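From: Onni Lindqvist
To: gripper-upkeep list
Date: 2023-03-15
Subject: Re: pads on the hand-held gripper, cloth folding station

Jalen Strickland wrote:

> We took over the cloth station at Somville last week and the hand
> gripper came with it. Two things before I order parts. The ribbed
> pads look fine to me but the mat keeps slipping out on the second
> fold. Is that the pads or the gap? And does anyone have a torque
> figure for the screws on the white mounts? The Kukska sheet only
> covers the old fingers.
>
> Jalen

Jalen,

Check the gap first. Close the fingers slowly on a single layer of cloth and watch the tips. If they meet before the ribs do, one mount has crept. Loosen the screws on that side, push the mount back against its stop, and tighten them a little at a time, going back and forth between them. I don't have a torque figure either. I use a short driver and stop when it's snug - the white part will crack if you lean on it.

Then clean the pads. Lint packs in between the ribs and you won't see it from above. A dry toothbrush along the ribs gets most of it out. Don't use alcohol, it made our last set from Villalobos go hard.

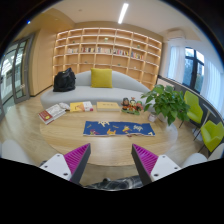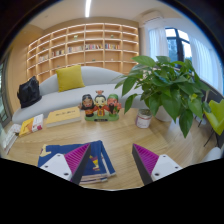
Magenta ribbed pads on both fingers, blue cloth on the table.

On our station the pads get brushed every 100 folds and swapped when the ribs start to round off at the tip. The set before this one came off after 10 days, but that was on towels. Cotton is kinder to them.

One more thing on the second fold. If the gap is even and the pads are clean and it still slips, look at the dark strips on the inside faces. Ours had lifted at one end and the cloth was riding on the strip. I pressed it down with fresh tape and it has held for 8 days.

Part 89 on the Muladia list is the pad pair. Order two, they are slow to ship.

Onni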